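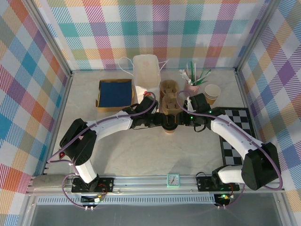 Hwa-young Seol wrote in to ask why her quote for a two-arm bench said one number and her spreadsheet, three weeks later, said something a good deal bigger. Where does the rest of it go, she wanted to know, and could it have been planned for?

Yes, it could! And planning it is one of my favorite parts of the job, so let's go through how I budget a tabletop station for cup handling, from bare table to first working day.

Step 1. Write the task before you shop
One sentence, on paper. Mine reads "two arms hold a lidded paper cup between them and set it in a carrier." That sentence settles how many arms you need, how far they have to reach, and what the fingers have to be gentle with. If your sentence only needs one arm, buy one arm and enjoy the savings. A second arm doubles more than the arm – you get a second mounting plate, a second set of boards and cables, and twice the spare parts.

Step 2. Price the table as a machine part
People grab whatever table is in the hallway and then wonder why nothing lines up from one day to the next. Both of our mounting plates sit on one aluminum rail across the front edge, and I'd do that again in a heartbeat. The rail for the Jellville bench cost us $170 with brackets and hardware. Put walls in the budget too if your station sits in a busy room. Ours has them on three sides, in a plaid pattern (I love the plaid, I won't pretend otherwise).

Step 3. Cables, boards and power
This is where Hwa-young's spreadsheet grew, and it's where mine always grows. Add up:
- cable runs long enough to loop over each arm with slack at full reach
- one spare of every cable that moves
- the circuit boards, plus one spare
- power supplies, strain relief and a decent power strip

On our last build this section came to $661. I had penciled in less than half of that. Measure with the arm stretched all the way out, then buy the next length up.

Step 4. Props and consumables
Cups, lids, carriers, straws and stir sticks all need their own line. They're cheap, they're fun to shop for, and they get crushed. We went through 54 cups before the grip force felt right on the Indilitz fingers, and that was a good run! Buy a full sleeve from one supplier and stick with it, as wall thickness changes from brand to brand and your settings will change with it.

Get a few different surfaces and containers while you're at it. A checkerboard mat, a tall plastic bin and a shallow box lined with felt will give you plenty to build later tasks around, and none of them will hurt the budget.

Step 5. Ask the vendor these 4 things
How long do replacement grippers take to ship?
Can we buy a single motor, or only the whole arm?
Does the mounting plate come with the arm?
Who pays freight on a warranty return?

Prornix answered all of them by email the same afternoon, and that went a long way toward getting our order. Jin had the lower price but sold motors only as part of a full arm swap.

Step 6. Split the order
Order the rail, table and one arm first. Get that one moving, write down everything you had to run out and buy, then double the list and place the second order. We did ours in May and the second half went together in an afternoon – such a good afternoon.

Keep the list somewhere the next person can find it. Ours is taped inside the supply cabinet door, with part numbers.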